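Section 5. Setting Up Your Brinoletti Countertop Bread Proofer 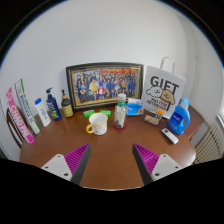

Rivville Community Kitchen – Home Baking Club

Welcome to the part of the guide most of our members flip to first! If you have signed out one of the club's proofers for the month, please read this section through once before you plug anything in. The maker's own booklet is fine as far as it goes, but it was written for a shop kitchen, and Llinos Mathias has gone over these steps with home kitchens in mind (hers is a very small and drafty one, so she has met most of the problems already).

5.1 Choosing a spot

1. Pick a level surface that can take the weight of the proofer plus a full bowl of dough. A kitchen table or a sturdy counter will do nicely.
2. Leave a hand's width of free space on every side, and a little more at the back where the vent is.
3. Keep the proofer away from the stove, the sink and any window that gets strong afternoon sun.
4. Check that the cord reaches the wall outlet without stretching.

CAUTION: Do not use an extension cord. Do not set the proofer on a tablecloth or towel, as the feet need bare surface under them to let air pass.

5.2 Unfolding and first warm-up

1. Lay the base flat with the dial facing you.
2. Raise the two side walls until each one clicks, then the back wall, and the front last of all. If the front won't click, the back is usually the one that hasn't gone all the way up.
3. Slide the water tray into the slot in the base and fill it to the lower line with plain tap water.
4. Set the rack over the tray, then put on the lid.
5. Plug in, turn the dial to 78 and leave everything alone for half an hour.

Note: You may notice a faint warm smell the first time. Open a window if it bothers you, and run the proofer empty once more before any dough goes in.

5.3 Your first batch

1. Mix your dough as usual. The club's beginner white loaf uses 495 grams of flour and is a good one to start with, because the bowl fits under the lid with room to spare.
2. Grease the bowl lightly, put the dough in and cover it with a damp cloth.
3. Place the bowl in the middle of the rack and replace the lid.
4. Look in after 45 minutes. Matěj Havlíček likes to put a rubber band around the outside of a clear bowl at the starting height – a lovely simple trick, and much easier than trying to remember where the dough was.
5. When the dough has doubled, lift the bowl out with both hands and switch off at the dial before you pull the plug.

CAUTION: The rack stays warm for a while. Keep small children and curious cats well back.

5.4 Cleaning and returning

1. Let the proofer cool completely with the lid off.
2. Empty the tray, wash it in soapy water and dry it. Wipe the walls with a soft damp cloth and never put the base in water.
3. Fold the front wall down first, then the back, then the sides.
4. Write your name and the return date on the card in the lid pocket, even if nothing went wrong.

If a wall hinge feels loose or the dial light does not come on, please stop using the proofer and leave a note for Haf Jenkins at the kitchen desk. Spare trays are kept in cabinet 5.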